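Rehearsed Before It Is Built

The open afternoon at Diltora began at two, in a meeting room on the upper floor, with the blinds down. Visitors who had come expecting machinery were given chairs and a projector. Iker Salcedo, who runs the simulation group, spent the first half hour on contact models and took questions as he went.

The group's planner, Husa, is trained entirely on rendered tabletops. Each run draws a new table surface, a new set of objects and new panels around the workspace, and the arm has to complete its task regardless. A batch consists of 2000 runs. Salcedo's team reviews 200 of them by eye and leaves the rest to the scoring script.

The task on show was the handling of thin, upright objects. These are awkward for a two-fingered gripper: the contact area is small, and a slight error in wrist angle becomes a large one at the far end of the object. Husa corrects the wrist 20 times a second. An earlier version, Fu, planned the whole path once and then followed it. 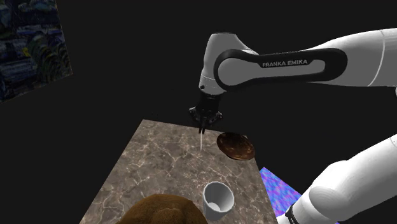
Run 1443 was replayed three times at the request of a visitor from Susex, who wanted to know how much clearance the planner allows around neighbouring items such as cups and dishes. Salcedo replied that the margin is set per object and that tall items are given more. He would not put a figure on transfer to hardware. Those trials are due to start in January, on one arm, with the same task list and the scoring script unchanged.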